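4. Building and settling the work cell

4.1 The table and the arm

The cell was put together in the shared workshop at Wedden, where three of us already paid for bench time and where the other members were patient about a table that stayed out for months. We had first meant to build everything in Annatjie Nkosi's spare room, and we got as far as carrying the arm upstairs, but the floor there has a bounce to it that showed up in every repeated motion. The workshop floor is a good deal stiffer, and we gained the company of people who know far more about fasteners than we do!

The arm came to us secondhand, with its gripper attached and no paperwork at all. Its joints were sound. The cabling was another matter, and the first evenings went into tracing which lead did what and re-routing the gripper cables in a loop with enough slack for the wrist to turn. Too little slack and the wrist tugged at its own wiring near the end of its range; too much and the loop wandered into the overhead view. We settled on a length by patient trial, moving one tie at a time, and we would suggest the same slow approach to anyone doing this at home.

Our whole budget was 2,000 dollars. Most of that went on the arm, and a fair part of what was left went on the controller we have been calling Sullberg, after the label on the crate it arrived in. The toys cost very little, and they turned out to matter as much as anything we bought.

4.2 Choosing and laying out the objects

We wanted household tasks on a scale the gripper could manage, without water, glass or real food, and a toy kitchen answered nearly all of that. Benoît Le Goff brought the first box of pieces from home (his children had moved on to other things), and the rest of us added to it as we learned which shapes were too easy. The colander was a late arrival and became a favorite, as its flat handles offer a thin edge to grip while the body underneath is wide and awkward. The fruit was more troublesome than we expected. The strawberries are small enough to roll away from a slightly crooked approach, and the flat cut face of the orange slice leaves the fingers little to close on unless they come in from the sides.

Before each block of trials, Nokuthula Motaung laid out the table by hand from a printed card. She placed the larger pieces first and let the small ones fall in the gaps, a habit we later wrote into the protocol, as it gave us layouts that felt like a kitchen in use without our having to design clutter on purpose. The small dark holes in the tabletop served as reference points when she needed to put a piece back where it had been.
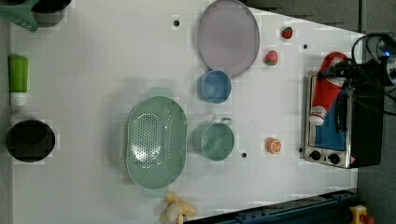
Figure 3. Overhead view of the work cell with the toy kitchen laid out. The gripper is holding the ketchup bottle at the toy oven.

The oven sits at the right side of the table in Figure 3, and its place there was the subject of a good many friendly arguments. Hwa-young Seok wanted it nearer the middle, where the arm has more freedom, and she was quite right that reaching it would be easier. Against that, a tall object in the middle hides whatever stands behind it from a low camera, and it turns half the tosses and drags into collisions. In the end we kept it to the side and accepted a more folded elbow whenever the arm worked over it. Readers with a longer arm may well prefer Hwa-young's layout.

4.3 The ketchup bottle

Of all the pieces, the ketchup bottle taught us the most. It is longer than it is wide, it can be laid down facing any direction, and the cap end and the base end do not behave alike in the fingers. Our first grasp routine, written by Shireen Du Plessis over one long October evening, treated every object as a circle seen from above. That served well for the cup and the pot. For the bottle it meant that the fingers closed wherever they happened to be, often along the length of it, and the bottle squirted out to one side and came to rest against something else.

The revised routine, which we call Makhubela in the code, first finds the long direction of the object and then turns the wrist so that the fingers close across it. It also slows down over the last part of the approach. We were tempted to leave the slow section out, since a run already took longer than any of us liked, but with it the fingers nudge the bottle far less before they close, and the saved resets more than paid for the wait.

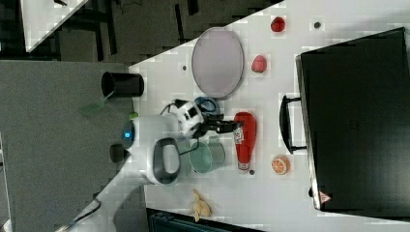
Figure 4. The arm over the table, with the fingers reaching toward the ketchup bottle.

The arrangement in Figure 4 is typical of the harder bottle layouts. The pot and the mug are close to the arm's path, so a wrist turn that would be harmless on an open table has to be made with some care, and the orange slice near the bottle limits how far the fingers may overshoot. For layouts of this kind we added a short lift before the wrist turns - a small change, and one that we should have thought of a good deal sooner. Pieces placed right at the edge were left alone by the routine unless the card asked for them, after a first week in which we spent far too much time on our knees looking for toy fruit under the benches.

4.4 Trials

With the routine fixed, we ran 144 bottle trials over six evenings. Each began with the table reset from its card and ended when the bottle was released or the operator pressed stop. Whoever had laid out the table did not operate the arm for that block, so that no one would be tempted to set up a layout they knew to be kind. We kept written notes alongside the logs, and these were often the more useful of the two: a log will record that the fingers closed too soon, while Nokuthula's note says that the bottle had been resting on the handle of the colander and rocked when it was touched.

The same cards were later used at Kamden, where a second group of hobbyists repeated the bottle trials on their own table with a different arm. We describe their changes to the layout, and the trouble they had with the strawberries, in Section 5.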